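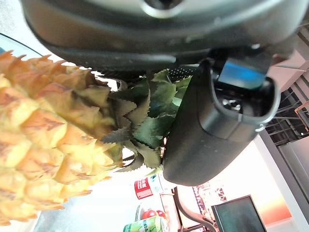 ## 4. Preparing fruit and loading the trays

This section covers the Gana countertop dehydrator with the standard tray set. Read section 2 (Positioning and first use) before you start. The drying times given here are for a full load on the Fruit programme.

### 4.1 Before you begin

1. Wash the trays, the drip sheet and the door seal in warm water with a little washing-up liquid. Rinse and dry them.
2. Slide the drip sheet into the lowest runner with the raised lip facing you.
3. Check that the air inlet at the back is clear. Leave a gap between the inlet and the wall as shown on the positioning sheet.
4. Plug the unit in and switch it on at the wall. The display shows two dashes.

**Note:** If the display shows E2, the door is not fully closed. Open it, check that no tray is sticking out past the front rail, and close it again.

### 4.2 Pineapple

Choose ripe fruit that smells sweet at the base. Under-ripe pineapple dries sour and stays tough.

1. Lay the fruit on its side on a steady board and cut off the crown and the base.
2. Stand the fruit upright. Cut the skin away in strips from top to bottom, following the curve.
3. Remove any eyes left in the flesh with the tip of a small knife.
4. Slice across into rings of even thickness. Use the 6 mm setting if you have the Brusimeck slicing guide.
5. Cut out the core with a round cutter. The core can be dried on its own tray but will need longer.
6. Pat both sides of each ring with kitchen paper.
7. Lay the rings flat on the trays without overlapping them.

**Caution:** The leaves of the crown have sharp points. Hold the fruit by the body when cutting, or wear a kitchen glove.

**Caution:** Cut fruit is slippery. Wipe the board between fruits.

Tinned rings may be used. Drain them well in a sieve first and expect a stickier result. Do not dry fruit packed in heavy syrup.

### 4.3 Apples, pears and bananas

1. Core apples and pears. Peeling is optional.
2. Slice to the same thickness as for pineapple.
3. Drop the slices into a bowl of cold water with a tablespoon of lemon juice and leave for five minutes. Bananas need only a quick dip.
4. Drain, pat dry and load.

Banana slices stick to bare trays. Use the fine liners supplied in the Flestska tray pack, or lightly oil the tray.

### 4.4 Loading

1. Weigh the prepared fruit. The most the unit will dry evenly in one load is 1,290 g.
2. Spread the fruit over all the trays, keeping it clear of the tray edges so that air can pass.
3. Put the wettest fruit on the upper trays.
4. Push each tray back until it clicks.
5. Close the door.

Different fruits can be dried together, but strong flavours carry. Keep pineapple apart from apple if you want the apple plain. Never dry fruit in the same load as onion or garlic.

### 4.5 Setting the programme

1. Press **Mode** until the Fruit symbol lights.
2. Press **+** or **−** to set the time in minutes. The factory setting is 446.
3. Press **Start**. The fan runs first and the heater comes on shortly afterwards.
4. At the halfway beep, turn each tray front to back and swap the top and bottom trays.

The programme carries on when you open the door, but the heater pauses until it is closed again.

**Caution:** The inside of the door and the metal runners become hot. Use oven gloves when moving trays.

### 4.6 Checking and storing

Take one piece from the middle of the tray and let it cool before testing. Warm fruit always feels softer than it is. Pineapple should bend without breaking and show no moisture when squeezed. Apple should feel leathery. If the fruit is not ready, add time in 30-minute steps.

When drying is finished:

- leave the fruit on the trays until fully cool
- pack it loosely in a clean jar and shake the jar once a day for a week
- if droplets form inside the glass, return the fruit to the unit for an hour
- label the jar and keep it in a dark cupboard

Replacement trays are sold as part 457. Kuusk jar lids with a rubber ring fit most wide-necked preserving jars and can be ordered at the same time.

For cleaning after sticky fruit, see section 7.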